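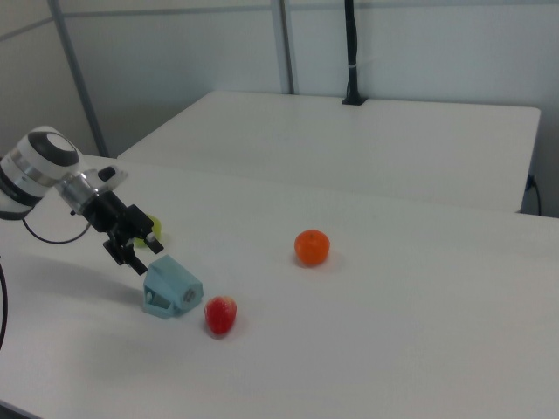
Slide 1: white matte tabletop, soft shadows.

Notes – glare and surface finish in shared work areas, Drinley session

Start with the complaint log. Lekness recorded 118 comments on lighting in one year, most of them about reflections from desks. Lamp output was within spec on every floor.

Slide 2. Define gloss and reflectance separately. A white top can reflect a lot of light and still cause little glare if the finish is matte. Pause here, people mix these up.

Slide 3. Sullamness layout. Fixtures sat directly over the desks – worst case for veiling reflections. Moving 4 rows toward the aisle cut the bright patches. Show the plan before the readings.

Slide 4. Measuring: take 5 readings per desk, blinds down, from seated eye height. Repeat in November, when the sun is low.

Skip the Fang data if short on time. Leave 3 minutes for questions. Handout has the full table of readings.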